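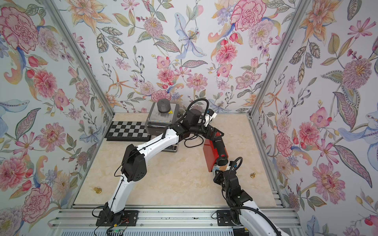
Peut-on tamponner proprement sur du papier calque ?
Avec une encre pigmentée et de la poudre à embosser transparente, on obtient un trait net. Avec une encre à base d'eau ordinaire, le trait s'étale et le calque gondole. Je détaille dans les posts suivants.

1/ Je fais des cartes depuis des années et le calque reste le support sur lequel on me pose le plus de questions. J'ai repris toutes mes notes depuis avril et je mets l'essentiel dans ce fil.

2/ Le papier d'abord. Le calque de bureau léger se déforme dès qu'on approche le pistolet chauffant. Il faut prendre un calque d'au moins 100 g. Le mien vient de chez Głowacki, en feuilles A4, que je recoupe en quatre pour les cartes simples.

3/ Il marque aux doigts. Je le prends par les bords et je passe le sachet antistatique sur toute la surface avant de tamponner. Sans ça, la poudre s'accroche partout et on passe dix minutes à l'enlever au pinceau.

4/ L'encre. J'utilise le tampon encreur pigmenté Nisine, en gris ardoise et en blanc. Il sèche lentement, ce qui laisse le temps de poudrer. Sur calque, il ne sèche jamais tout à fait seul, donc je poudre toujours.

5/ Le tampon. Les motifs au trait passent très bien. Les grands aplats beaucoup moins : la surface glisse et l'encre fait des petites bulles. Pour une silhouette pleine, je préfère une découpe dans du papier de couleur, collée derrière.

6/ Pression : légère, à plat, sans bouger. Avec une presse à tamponner on peut repasser une deuxième fois si le trait est pâle. À la main, je ne repasse pas, le décalage se voit trop.

7/ Le pistolet chauffant. Je le laisse tourner une vingtaine de secondes à vide. Ensuite je chauffe par dessous, à une quinzaine de centimètres, en me déplaçant tout le temps. Quand la poudre devient brillante à un endroit, je passe au suivant.

8/ Si le calque commence à onduler, on arrête, on le met sous un livre lourd et on reprend une fois qu'il est refroidi. Il revient presque plat. Presque — sur une carte montée avec un passe-partout, ça ne se remarque plus.

9/ La couleur. Je colorie au dos, au feutre à alcool, une fois l'embossage froid. Le trait embossé est sur l'endroit, la couleur sur l'envers, et l'ensemble prend un aspect un peu laiteux que j'aime bien pour les fleurs et les scènes d'hiver.

10/ Les feutres à l'eau perlent. Les crayons de couleur tiennent si on appuie peu et qu'on superpose les couches. Kirsten Landry m'a conseillé les crayons à la cire, j'ai essayé sur trois cartes, le rendu est plus mat et un peu irrégulier. Je garde ça pour les feuillages.

11/ Le collage, maintenant. La colle se voit à travers. Les solutions que j'utilise : de petites attaches parisiennes, une couture à la machine sur un bord, ou de la colle uniquement derrière un élément opaque (étiquette, sentiment, nœud).

12/ La couture : point droit, longueur 3,5 ou 4. Plus court, l'aiguille perfore le calque en pointillé et il se détache comme un ticket. J'ai perdu un fond entier comme ça.

13/ Il existe aussi un adhésif en feuille pour calque, vendu par Hutley. Il est correct si on l'applique sur toute la surface. Par petits morceaux, on voit chaque bord. Je l'ai fini et je n'en ai pas racheté.

14/ Les dies. Le calque se découpe bien avec les formes simples. Pour les dies très ajourés, j'ajoute une feuille de papier fin en dessous et je passe deux fois dans la machine, la deuxième en tournant la plaque d'un quart de tour. Les petits morceaux sortent avec une aiguille émoussée.

15/ Le jeu de dies « fenêtres » de Pendley donne un bon résultat : on découpe le cadre dans du carton blanc, on place le calque embossé derrière, et la carte tient sans colle visible. C'est la version que j'ai faite pour mes cartes de vœux.

16/ Ça m'a servi de test grandeur nature, il y en avait 19 à envoyer. Fond kraft, cadre blanc, branche de houx embossée en blanc sur calque, baies coloriées au dos en rouge. Deux sont parties à la poubelle, surchauffées toutes les deux.

17/ Pour l'enveloppe : le calque se raye. Je glisse une feuille de papier de soie pliée en deux devant la carte. Si la carte a des attaches parisiennes, j'ajoute un carton fin, sinon le tri postal les imprime dans le papier.

18/ Question d'Aishwarya Varma : est-ce que ça marche avec les poudres de couleur ? Oui avec les poudres fines. Les poudres pailletées demandent plus de chaleur, et le calque ondule avant qu'elles aient fondu. La dorée passe, en chauffant vite et par dessous.

19/ Question de Damian Szewczyk : et les tampons en bois, ou seulement les transparents ? Les deux. Les tampons en caoutchouc donnent même un trait plus régulier chez moi. Les transparents neufs ont besoin d'être frottés à la gomme avant le premier usage, sinon l'encre perle.

20/ Question de Lena Stępień : peut-on écrire dessus à la main ? Au stylo gel blanc, en laissant sécher une heure. Au stylo à bille, la pointe creuse et l'encre bave. J'écris le message à l'intérieur, sur du papier normal, et je laisse le calque tranquille.

21/ Récapitulatif du matériel pour qui veut commencer : calque 100 g ou plus, encre pigmentée, poudre transparente fine, sachet antistatique, pistolet chauffant, feutres à alcool, attaches parisiennes. Le reste peut attendre.

22/ Je garde toutes mes chutes de calque dans une pochette. Les bandes étroites servent de ceinture autour d'une carte, les petits carrés font des étiquettes. Une bande de deux centimètres avec un mot embossé suffit souvent à finir une carte trop simple.

23/ Prochain fil : les fonds à l'éponge avec pochoir, et comment nettoyer les pochoirs sans les tordre. Si vous avez des questions sur le calque, mettez-les sous ce post, je réponds le soir.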